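Dos brazos para ordenar cables

En el taller compartido de Stostodside hay que subir una escalera bastante empinada para llegar a la sala del fondo, y conviene hacerlo sin prisa, sobre todo si uno lleva, como llevaba yo aquel lunes, una caja de bizcochos en una mano y el paraguas en la otra. Arriba me esperaba el grupo que lleva meses construyendo Odar, una celda con dos brazos robóticos que aspira a una cosa muy modesta y muy difícil: guardar cables sueltos en una cesta.

La idea nació de un cajón, el de los cables del taller, que todos los socios conocen y casi todos temen. Primero quisieron clasificar tornillos, pero los tornillos, me explican, se portan demasiado bien. Un cable cambia de forma cada vez que lo tocas.

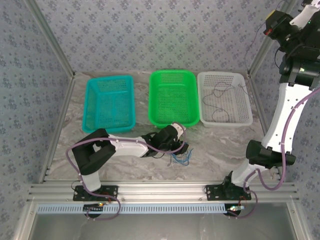 El presupuesto era de 4000 euros y se ha estirado con mucha paciencia. Los perfiles de aluminio los compraron a Bakatwood, un almacén de restos que cierra a mediodía y no perdona ni un minuto, y las cestas de plástico salieron de un bazar del barrio. El papel pintado de flores fue un capricho (¡bendito capricho!), y la encimera de dibujo marmolado, una discusión de dos tardes. Unos la querían lisa y mate, otros decían que en las casas de verdad hay vetas y brillos, y que más valía acostumbrar a la máquina desde el principio.

Del programa se ocupan por las noches, cuando el taller se queda tranquilo y solo se oye la nevera. Lo llaman Athanasiadis, nombre que heredó de una versión anterior y que ya le da pereza cambiar a todo el mundo. Para enseñarle han grabado 804 intentos, de los que dan por buenos 231, y me lo cuentan sin el menor apuro, mientras se reparten los bizcochos.
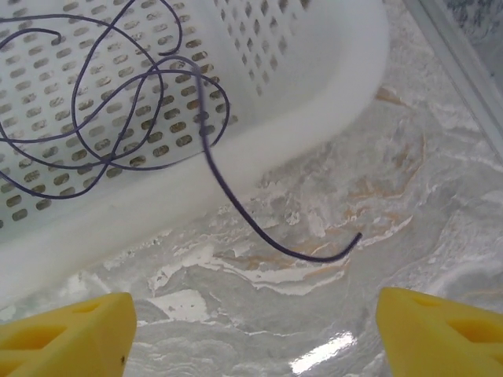 Lo que más guerra da son las puntas. Si la pinza agarra el cable por el centro, el resto cuelga por donde quiere y acaba enganchado en el borde de la cesta; si lo busca por el extremo, tiene que acertar en muy poco espacio. Llevan unas 20 variantes de dedos impresos, guardadas en una lata de galletas, y cada una tiene sus defensores. Yo me quedé hasta que apagaron las luces, y me pidieron que la próxima vez trajera algún cable viejo de casa, cuanto más retorcido, mejor.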